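手持夹爪2号机 维护本

这一本只记2号机。机身、夹口、指尖的标记片、相机、线，凡是动过的都写在这里，别写到采集日志里去，采集日志翻起来太长，上次找换胶垫那一条找了半个上午。1号机的本子在Teodoro那边，他的写法和我的不太一样，合并的事先放着。

接着上一页。从12月换完夹口胶垫以后，2号机的状态大致如下：

夹口的黑色胶垫是Cárdenas供的那一批，V形，内面带细纹。换上之后夹小木块、夹杯把都稳。旧的那对内侧磨亮了，夹光滑的东西往外滑，尤其是夹圆柱的时候，柱子会沿着V口慢慢转。旧胶垫没扔，装在自封袋里，袋子上写了“2号机旧”，放在备件抽屉最里面一格。谁要是拿去试胶水请先说一声，Estrella还想切一片下来看断面。

新胶垫是压进槽里再用小螺丝锁住的。锁螺丝的顺序我试过两种，先锁靠机身那颗再锁前面那颗，胶垫会服帖一些；反过来锁，前端会翘起一条缝，合拢时能听见轻轻的咔一声。螺丝别拧死，塑料柱已经滑过一次牙，那次补了铜嵌件，再滑就得换整个下壳。

指尖标记片。2号机的标记片是打印后贴上去的，贴的面必须平。原先我们直接贴在手指的白色外壳上，外壳有一点弧，片子中间悬空，灯一照就起一道反光。后来Elmarie建议把那一小块先磨平再贴，磨完用酒精擦，晾干，从一条边开始往另一条边赶。赶完以后用指甲背压四个角。不要用塑料卡去刮正面，会把黑块刮花，Irkach对黑块边缘很敏感，刮花一角就开始跳。

相机镜头。鱼眼镜头外圈容易积手汗，擦的时候只用吹球和镜头纸，顺着一个方向。有一回有人用袖口擦，留下一层油膜，画面整体发雾，当时还以为是曝光的问题，调了一下午参数。参数后来都改回去了，改回去的值在Irkach的默认配置里，不要再动。

线。USB线从手柄后面出来那一段是最容易坏的地方，我在出口处缠了一圈自粘带做应力释放。收的时候绕大圈，挂在墙钩上，不要绕在手柄上。绕在手柄上看着整齐，第二天线皮就有折痕。

每次开工前的检查，我自己按这个顺序做，别人也可以照做：

先空捏几下，听声音，感觉扳机回弹有没有拖泥带水。
看胶垫有没有翘边，合拢时左右是不是同时到位。
看标记片四角。
吹镜头。
开Irkach，确认标记能认出来，手指全开和全闭各停一下，读数记到表里。
最后录一小段空的，回放一遍再正式开始。

空录那一步经常被省掉。上周Tiburcio省了一次，录完才发现存储卡写保护拨到了锁的那边，整段没有。卡的拨片现在用一小条胶带封住了。

关于全开全闭的读数。2号机全开读数一直很稳，全闭会随胶垫的软硬漂一点。胶垫刚换上时偏硬，全闭读数偏大；用一阵子压实了会往回走。所以换完胶垫不要当天就定零点，先用几天，再定。12月那次我就是定早了，后来又重做一遍。

镜子的事也记在这里。梳妆台那一套布景搬进来以后，标记识别偶尔会多认出一个来，位置在半空，跟手完全对不上。多出来的那个是在镜子里。镜像里的图案左右是反的，按道理解不出正确编号，但是离得近、角度斜的时候，Irkach有时会把它先圈成候选，候选一多，真的那个就慢半拍。Inna在软件里加了一条，候选的位置如果和上一帧差得太远就直接丢掉。加完好了很多，还没有完全好。

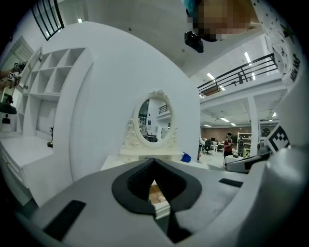

Kirngate，2月17日，星期一

早上到得早，先做2号机。上周五下班前Inna留了条子，说全闭读数又跳，夹细的东西时尤其明显，让我查机械部分，软件她自己查。

先按开工检查走了一遍。空捏的时候声音就不对，合到快要到底的地方有一下涩，松开再捏，涩的位置不变。胶垫看着没有翘边，内面的细纹也还清楚，没有磨平。用手指推左边手指，正常；推右边，有一点横向的晃。问题应该在右边手指的滑轨或者连杆上。

拆机。拆之前拍了线的走向，存在共享盘2号机目录下面。外壳螺丝长短不同，长的在手柄一侧，短的在夹口一侧，用磁性盘分开放。上一次装反过，长的拧进短孔，顶到了里面的排线，这次特意在盘子上贴了纸条。

打开后滑轨里有一小撮灰白的粉，混着一点纤维。粉大概是打印件磨下来的，纤维像是布料上的毛。我们最近做叠布的动作比较多，夹口整天在布上蹭，毛被带进去也说得通。用干刷子刷掉，再用棉签蘸一点异丙醇擦滑轨，擦到棉签不再变色。没有上油。以前上过硅油，当时顺，过几天粘灰更厉害，所以滑轨从此都是干的。

右边连杆的销子有磨损，对着光看，中段细了一圈，拿卡尺量不太准，手感上是松的。备件里还有新销子，换了一根。换下来的旧销子装进袋子，和旧胶垫放一起。左边的也拔出来看了，没事，原样装回去。

装回去以后空捏，涩感没有了，横向的晃也小了很多。还剩的那一点晃是滑轨本身的间隙，1号机也有，Teodoro量过，说可以接受。

接下来重定零点。步骤写细一点，Tiburcio下周要自己做一遍：

一，手柄夹在台钳上，垫布，夹紧到不动就行，别压到机身上的黑色贴垫。
二，开Irkach，进标定页，灯只开工位上方的，窗帘不用拉。
三，手指全开，松开扳机等读数停下来，点记录。
四，慢慢捏到底，保持，点记录。保持的时候手不要抖，手抖就用扎带把扳机捆住。
五，重复上面两步，做4组。
六，看几组之间的散布，如果有一组明显偏，整批重来，不要只删那一组。

我第一批里有一组偏了，是捏到底的时候台钳松了一下。重来之后都落在一起。零点存下来，旧的零点没有覆盖，改了名字留着，万一要重算以前的数据还用得着。

定完零点做耐久。空捏不看东西，就看读数回不回得来。用的是Elmarie做的那个小凸轮架，电机带着凸轮压扳机，旁边计数器自己走。本来想跑过午饭就停，结果吃饭回来晚了，停下来时计数器上是1,166次。看曲线，全开那一头是平的，全闭那一头开始有一点下沉，后面也平了。下沉的那一段应该是销子和孔在磨合。跑完再捏，手感没有变化。

凸轮架自己也有毛病，电机座的胶脚掉了一只，跑久了会在桌面上走。我临时在前面挡了一块木头。Elmarie说她有同样的胶脚，回头带来。

下午上布景试。位置还是梳妆台这边，白色格子柜在左，椭圆镜正好在手前面。试的东西是桌上那些小件，包括一个浅色的小木件。夹细件的时候读数不跳了，Inna在屏幕那头盯着，说全闭那一段很干净。夹布的时候正常。

镜子里的候选还是会出来，今天专门看了一会儿。手正对着镜子往前伸的时候最容易，往侧面偏一点就没有了。Inna的那条规则能挡掉大部分，挡不住的是刚开始录的头几帧，那时候没有上一帧可以比。她准备改成先等真标记稳定一小段再开始算。我这边的建议是操作的人开录时先把手朝柜子那边摆，再转过来，不费事，今天试了几次都行。镜子不换，也不贴膜，做梳妆台的任务镜子本来就得在。

镜子里还会映出那边的黑色栏杆，横条一根一根的，对标记识别没有影响，对建图那一步有一点。建图有时会把镜子里的栏杆当成真的，算出镜子后面还有一块空间。Estrella说她那边可以把镜面圈成无效区，但布景一挪就得重新圈。先这样。建议在桌脚贴地标，挪完对回原位，能少圈几次。地标的胶带要用布基的，纸胶带拖一次地就没了。

标记片检查：右边手指那片有一个角起了一点点，肉眼勉强能看出来。没有整片换，用牙签挑了很少一点胶进去，压了大约40分钟。压的时候上面垫了一层离型纸，免得胶溢出来粘在压块上。松开后看是平的。明天早上再看一次，如果又起来就换新的。新标记片打印好了，在文件夹里，打印时缩放要选“实际大小”，打印完拿尺量黑边，Inow那台打印机默认会缩一点。

手柄尾部的自粘带也换了，旧的边上发粘，蹭手。换新的之后线的出口角度比以前略往下，拿着没什么感觉，Tiburcio个子高，让他也拿一下试试。

今天用掉的备件：连杆销子一根，棉签若干，自粘带一截。销子再用就没有了，已经跟Teodoro说了，他和1号机的一起订。订的时候问一下能不能要硬一点的材料，现在这种太软，孔没事，销子先细。

没做完的：

手指滑轨的入口想加一道毛刷条挡毛，Elmarie画了个草图，要看会不会擦到标记片。做叠布那几天之前最好能装上。
下壳那个补过铜嵌件的柱子，今天拧的时候感觉还牢，先不换，下次拆机再看。
凸轮架的胶脚。
标定步骤整理成一页，贴在台钳旁边的墙上。字印大一点。
1号机的右边连杆也拆开看看，用的是同一批销子。Teodoro说等他手上那段录完。

收工前2号机挂回墙钩，镜头盖盖上，电池在充。Irkach里2号机的配置是今天下午存的那份，备注写了“换销后”。明天谁先用，先看标记片右边那个角，再空录一段。

给Tiburcio补一句：台钳的手柄有点歪，拧到紧的时候会突然轻一下，那是丝杆的空程，再往回带一点就吃上劲了。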